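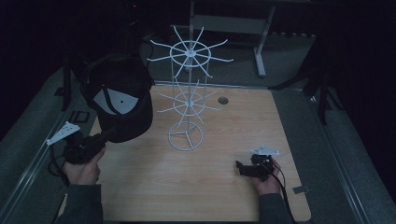 Havamlow Fan Club – Members' Board, Film and TV Talk

Thread: Is the biography page for Ingvar Snorradóttir correct?

pathirana_reader
October 21, 2019
Hello all. I read two pages on Ingvar Snorradóttir from the Grovside series. One says the birthday is in August and the family lives in Dornstead. The other gives no month and says there are 3 siblings. Which one should I believe?

dornie4
August is right. It was said in the radio talk after season two. I do not remember any word on siblings.

lowtide
I would not trust either page. Those sites copy from each other, also the mistakes. One of them wrote 513 episodes for Grovside, and the show has not even 100.

dornie4
The episode number is silly, yes, but a wrong number in one place does not make the birthday wrong. I heard the talk myself.

lowtide
Then please post the link. Without it we are only one more site that repeats.

pathirana_reader
Thank you both. I wrote to the second page and they answered that the siblings came from "a fan comment". So I will leave that part out of our club profile – the birthday I keep with a question mark until dornie4 finds the talk.

dornie4
I am looking for it. The old station archive is very slow.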